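The Ten-Year Promise
Clothing brands want to be praised for making things that last. The proof is thin.
02/08/2020

Every clothing company I write to these days tells me its clothes are built to last. Kunivberg says so on its hang tags. Kevberg prints it inside the collar, where you would expect the washing directions. Plidora, which drops a new line every few weeks, now has a "forever" section on its website, and last October most of it was on clearance.

I would like to believe them. I own clothes older than some of these companies, and I'm fond of them. But when a brand promises me 10 years, I want to know who checked, and on what.

So I asked. Kevberg sent a brochure. Plidora sent a discount code. Kunivberg, to its credit, sent a test report, and I read it twice. The fabric had been washed 30 times. Do the math on that. A person who washes a shirt once a week gets through 30 washes well before the year is out, and the tag says 10 years. 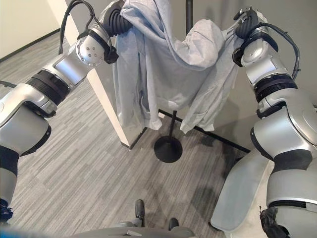 Fabric tests also tend to skip the places where clothes really give out. A swatch has no cuffs, no zipper and no pocket that somebody has been shoving keys into since high school. It doesn't get yanked off over a wet head. Take a light gray hooded sweatshirt on a black coat stand, the kind of thing half the country owns: nearly all its hard use happens at the edges and seams, and a square of cloth in a lab can't tell you much about those.

Then there is the guarantee. Kunivberg's covers "manufacturing faults" and leaves out "normal wear," which is the only thing I have ever done to a sweatshirt. Kevberg will repair an item if you mail it in at your own cost and wait up to 12 weeks. Ayele, a much smaller outfit, makes no promise about years at all. It sells spare cuffs and thread in the matching color, and charges 3 dollars for the set. I bought one. The color is a little off, but the stitching on my old cuff has held so far, and I'll take that over a slogan on a tag.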